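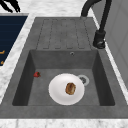
My Summer as a Talking Head

The call came while I was parked outside the dry cleaner's, and I nearly let it go to voicemail. It was Ott Zariņš, who runs the politics hour at Undisine, the little cable channel that covers Dovcombe and Binport and whatever lies between them. He wanted to know if I'd like to be on television. I said yes before he got to the money (200 dollars an appearance, parking included, makeup not).

I'd spent most of my working life writing about elections for people who read with their coffee. I knew the county budget. I knew which council members weren't speaking to each other. How hard could it be to say all that out loud, sitting down, with a glass of water in front of me?
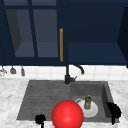 Damián Mansilla

Very hard! My first segment was on the Binport harbor bond, and I had 50 seconds to explain it. I'd practiced in the car. I had a good opening, a nice bit in the middle about the 1970s pier, and a finish I was pretty proud of. I got through the opening. Then the host said "Fascinating" and went to a commercial for gutters.

Ott was kind about it afterward. He walked me down to Pärn, the bar at the end of the block where everybody from the station goes, and told me I was writing columns with my mouth. A panelist, he said, gets one thought per turn. Say it first, then say why, and if there's any time left, be pleasant.

So I tried that. The next week I was seated across from a former campaign manager who had obviously been doing this for years, and wow, was she good. She never answered the question she was asked, but she smiled at it first, like it was somebody's baby. I'd be halfway into a sentence with "on the other hand" in it and she'd already have landed two clean ones about taxes. My sister texted me after: "You nodded the whole time she was talking. Do you agree with her???" I did not. I was being polite, the way you are at dinner, and on a split screen polite looks a lot like losing.

The part I worried about most was who I was supposed to be up there. Undisine had put me on the left side of the desk, and the caption under my name said "Progressive Columnist," a thing I had never called myself in print. I've annoyed both parties in this county, pretty evenly I think, and I asked Ott whether it could just say "Columnist." He said viewers like to know which chair is which. We went back and forth for a while, and I ended up with "Local Columnist," still in the left chair.

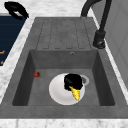 The chair does something to you, too. By my third week I caught myself reading the morning news for lines I could use. A zoning story came across my desk, a good complicated one, and my first thought was that it would never fit in 60 seconds. I dropped it. I picked it up again the next day, feeling a little sick about it, and it ran long, and I got 3 letters, all of them about the map we'd printed upside down.

I also heard from more people in one month of cable than in a year of columns. The woman at the pharmacy told me to sit up straighter. A man at the gas station wanted to keep arguing about the harbor bond, and we did, by the air pump, and he made a point about the dredging costs that I used on the show (I gave him credit, though I'd forgotten to ask his name).

Ott has asked me to stay on through October, when the candidates start coming in for the debates. I told him I'd do it if the panel could have one long segment a week, ten whole minutes, no clock on the wall. He's offered me six. I'm holding out for eight, and I've bought a better jacket.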